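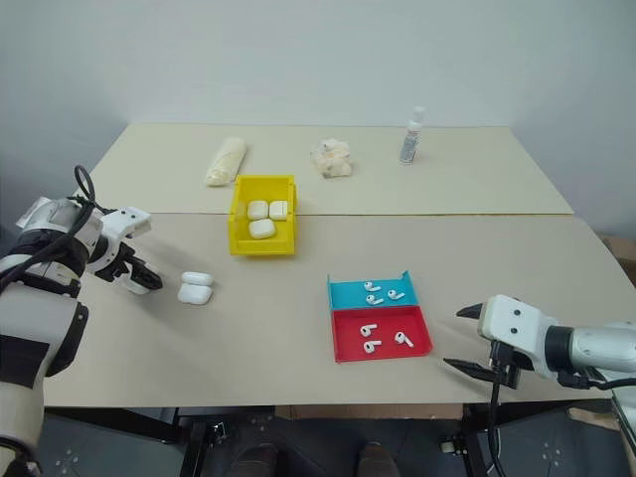

Nandside Motorsport Forum > Club and Endurance > Technical

Brake temps at Muredska, 300 km race

pitwall_ted
Regs for the Muredska 300 km have been published. Minimum pad thickness at scrutineering is unchanged, but the mandatory stop has gone from 45 seconds to 116, measured pit entry line to pit exit line. Has anyone worked out what that does to brake temperatures on the out lap? We run the Ortuño four-pot calipers with the small ducts.

Nirley_Paul
You will lose heat from the discs but the calipers will soak. Fluid temperature peaks with the car stationary. Longer stop, higher peak. I would fit the bigger ducts.

pitwall_ted
Ducts do nothing at standstill.

Nirley_Paul
No, but they bring the starting point down. If the caliper comes in cooler it soaks to a lower figure.

oversteer48
Disagree with Paul on the ducts. Turn 1 at Muredska is the only heavy stop on the lap. The rest is third and fourth gear with light braking. With big ducts you run the discs too cold to bed the pads and you get a long pedal into Turn 1 every lap. We tried it in February testing and went back to small ducts with half the inlet taped.

Nirley_Paul
February testing is done at February air temperatures.

oversteer48
Granted. Pad compound matters more than either in my view.

B. Vidmar
The 116 seconds includes the pit lane at the limiter. Check the length of the lane before assuming the car is standing still for all of it. The stationary part is a good deal shorter than people are making out.

Also, do not hold the pedal down in the box. Put that in the driver's notes. Clamping a hot pad on one part of the disc leaves a deposit and the driver then reports a warped disc that measures perfectly true.

pitwall_ted
Useful, thanks. Is that Bujar Vidmar who used to run the Nirley hatchbacks?

B. Vidmar
Yes.

quietpaddock
Does the pit exit line count at the light or at the end of the white line? Last year's bulletin had it both ways.

oversteer48
End of the white line. Bulletin 2, dated 16/10/2026, para 4.

quietpaddock
Found it. Para 5 in my copy.

Nirley_Paul
Still think the big ducts are right with a blanking plate you can pull at the stop. Ted, if you log caliper temperature, post the trace for the in lap and the first two laps out.

pitwall_ted
Will do. We only have sensors on the front left.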